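Workshop Notes, July

Bench report: the towel folder, stage two

Most of this month's report goes to the handheld grippers and the cloth-folding arm they are meant to feed. Stage one was covered in the spring issue. For members who joined since then, the short version is that Fidel Ojeda and Mariann Szénási are building a two-arm machine at the back bench which will fold a hand towel laid on a soft surface. The arms are not finished. The handheld tools are, and they are now out of the workshop and in people's homes, recording folds done by hand.

Handheld tools first, arms second

The original plan had the arms running before anyone recorded anything. Fidel reversed the order after the shoulder castings came back with the bearing seats bored off center. The replacement castings are still on order from Kadrić, and there was no reason to leave the rest of the work standing.

The handheld tool carries the same fingers and the same jaw linkage that will go on the arm. A person holds one in each hand and folds a towel with them. The recordings give the position of each tool, the jaw opening, and the view from just behind the fingers. When the arms are mounted, the wrist plate accepts the same front end without an adapter, so whatever the fingers can do in a hand they should be able to do on the machine, subject to reach.

Fingers

The yellow fingers are the fourth pattern. The first pattern was rigid and flat faced. It picked up a folded edge without trouble and failed on a single layer lying flat, because the tips skated over the cloth. The second had a sharp lip at the tip and pulled loops out of terry. Viola Sanna supplied the towel that proved it and has been given another.

Pattern three was the first with a hollow channel. The channel lets the finger give slightly along its length, so the tip lies down against the surface before the jaw closes. It worked, but the wall was too thin near the root and two sets split at the same layer line. Pattern four keeps the channel and thickens the block at the root. The print time went up to 7 hours for a pair, and none has split so far.

Print settings for anyone making spares:

Lay the finger on its side, with the channel opening facing up. Printed standing, it breaks.
Do not use supports inside the channel. The bridge is short enough to hold.
Dry the filament first. The Telance spool on the shelf over the sink has been open since winter and should be used for jigs only.
Deburr the tip with a fine file and stop there. Sanding the gripping face makes it slick.
Mark the set number on the root, on the side that faces the frame.

Jaw linkage and frame

The slotted frame replaces the solid one. The elongated cutouts save weight at the front, where the wrist feels it most, and they let the fingers be shifted fore and aft before clamping. Set both fingers to the same position. A tool with one finger ahead of the other will still close, and will twist every corner it picks up.

Backlash at the tips was the main complaint after the first home sessions. Most of it was in the linkage pins, which had been fitted dry in printed holes. Mariann drilled the holes out and pressed in bronze bushings from Canex. The remaining play is small enough that closing the jaw on a single thickness of cotton gives a repeatable reading. Check it by closing the jaw on a strip of printer paper and pulling. If the paper slides out, the trigger cable needs taking up.

The springs have also been changed. The old return spring was stiff enough to tire the hand in a long session, and people began to hold the jaw half closed between folds. That habit appears in the recordings as a long run of small movements with no purpose, and it is tedious to remove. The new spring is lighter and opens the jaw a little more slowly.

Recording a session

Valentina Medina has rewritten the session sheet. The previous version assumed a table, and the project has moved to beds. A bed is a harder surface for this job. It dips under the tool, the cover slides, and a patterned cover gives the software a great deal to confuse with an edge. Those are the conditions in a real bedroom, so the sessions go where the beds are. Clearing the room is not required. Shelves, curtains and spare bedding should stay where they normally are.

The revised sheet reads as follows.

1. Charge both tools the night before. A full charge lasts 94 minutes with the lighter spring fitted. Stop when the light turns amber, even in mid-fold, and discard that fold.

2. Open the curtains as far as they will comfortably go and leave them alone until the session is over. Moving them partway through changes the light across the bed, and the session then has to be split in two.

3. Wipe the lenses with the cloth in the case. Do not use a shirt.

4. Run the start-up check. Bring the two tools together until the tips touch, hold, then separate them. Repeat at the end. The two checks are used to line up the tracks, and a session without a closing check cannot be corrected for drift.

5. Drop the towel on the near part of the bed from waist height and leave it as it lands. Do not straighten it. A crumpled start is wanted, and the machine will have to deal with one.

6. Bring the tools in low, from the near side, with the fingers pointing away from the body. Pick up a corner before picking up an edge. If no corner is showing, lift any part of the towel and let it hang until one appears. 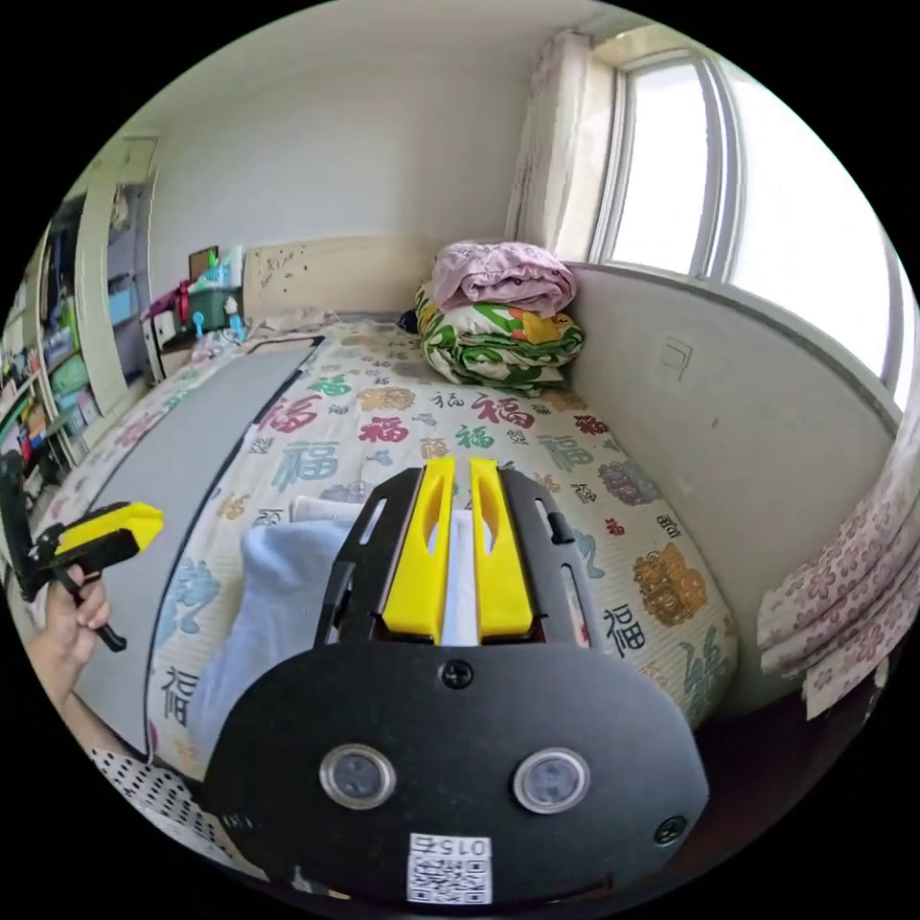
7. Fold in half, then in half again. Smooth with the side of a closed finger, never with the bare hand. If a hand touches the towel, start that fold over.

8. Set the folded towel down, let go with both tools, and draw back until the whole towel is in view. Hold still briefly, then pick it up, shake it out and drop it again for the next one.

Copies of the sheet are in the tray by the door. Please throw out the earlier one, which has the closing check in the wrong place.

What the recordings have shown

The target for the summer is 200 usable folds from each household taking part. Bogumił Wróbel reached it first and has sent in his notes, which run to several pages. The main points are worth passing on.

Corner finding takes most of the time. Once two corners are held, a fold goes quickly and there is little variation between people. Before that, everyone does something different. Bogumił lifts from the middle and lets the cloth turn. Viola drags one edge toward herself until it flattens. Both approaches are acceptable in the recordings, though Fidel would like each person to keep to a single method within a session so that the two can be compared.

Small cloths are a separate problem. A washcloth slips under the fingers where a towel would bunch, and the bedspread is often picked up along with it. Quilted covers are the worst for this, as the stitching stands up enough to be caught. Raising the tips slightly before closing helps. A jaw opening narrower than full helps more. Small cloths should be logged under their own heading and are not counted toward the target.

Tracking has been lost on several occasions when a tool was held close to a plain wall. The fix for now is to work nearer the middle of the bed. Mariann has a software change in testing that carries the position through short gaps using the motion sensor alone. It is good for a second or so, after which the error grows quickly.

Software

The fold segmenter is now at its third version. It marks the start and end of each fold from the jaw signal and throws out anything with a gap in tracking. It runs on the workshop computer under the name Omum, for reasons lost in the early planning notes. Upload takes a while on the shop network, and sessions are best left to copy in the evening. Please do not rename the folders. The session number and the tool labels are used to match left and right tracks, and a renamed folder has to be matched by hand.

One known fault remains. If both jaws close at the same instant, the segmenter sometimes reads it as a start-up check and begins a new session. Until it is repaired, close one jaw slightly ahead of the other at the first grip.

Arms

The base plates are cut and drilled. The elbow drives have been run unloaded and are quiet in both directions. Wiring is complete as far as the shoulder and is tied back out of the way. Please leave the ties on, including the ones that look temporary. The shoulder joints wait on the castings, and no date has been given.

When the arms do go up, they will be run at low speed behind the screen, with the stop button at the bench end nearest the door. Anyone who intends to be at the bench while the drives are powered must go through the lockout procedure with Fidel beforehand. It takes a few minutes.

Parts wanted

Hand towels, used, in any plain color. Dark ones are in short supply.
A foam mattress offcut, single width or smaller, to go under the arms as a test surface.
M3 button head screws, black, 8 mm. The drawer is nearly empty and both tools and arms use them.
A second charging dock of the same type as the present one.

Small items can be left on the back bench with a note saying who they came from. The mattress offcut should not be left in the hallway. Mariann will arrange to collect it.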